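Rurken Two-Panel Worktop, White

18/03/2021
By Shiuli Kanagaratnam

The Rurken worktop is a flat white work surface sold in panels. One panel makes a small bench. Two panels set edge to edge make a deep one, and that is how most of our customers order it. The finish is matte, so overhead lights don't bounce back at you while you work, and small parts are easy to pick out against it.

Each panel is 730 mm from front to back. Panels ship flat with the joining hardware in a bag taped to the underside. You need a 5 mm hex key, not supplied. Allow an hour for two people. Set both panels on the legs first, bring the edges together, then tighten from the center outward. If you tighten one end all the way before starting the other, the seam will open up at the far end and you will have to back everything off and start over.

Once joined, the seam shows as a thin line across the top. You can run a fingernail along it and feel it, but small blocks and trays slide over it without catching.

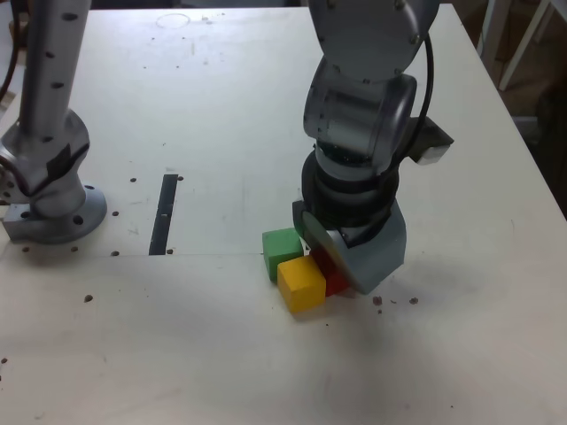 White worktop in use, with three small wooden cubes on the surface.

The matte finish does scuff. Metal bases and anything dragged across the top will leave light marks over time. Most come off with a damp cloth and a drop of dish soap. Do not use scouring pads or polish. Polish leaves shiny patches that are harder to live with than the scuffs were.

Equipment can be bolted straight to the top. Drill from above with a backing board clamped underneath, and stay at least 65 mm from any edge, including the seam. Holes drilled closer than that are not covered by the warranty. Wipe up the dust before you set anything down, or it will get ground into the finish.

The small wooden cubes are sold separately under the Pluvari name. They come in a cloth bag, sanded, with the edges left fairly crisp. People buy them for stacking and sorting work, and a few schools use them for counting. Keep them dry. They are not sealed and will swell if left in water.

Legs are not included with the worktop. The Saltico leg set fits without an adapter. Older Saltico sets sold before October have a different plate and need the spacer kit, so check the plate before ordering.

Replacement panels are matched for thickness but may be a slightly different white from one that has been in use for a while. Delivery is 3 weeks for joined pairs and 5 days for single panels. For bulk orders or custom depths, write to Glenys Kingi in the sales office.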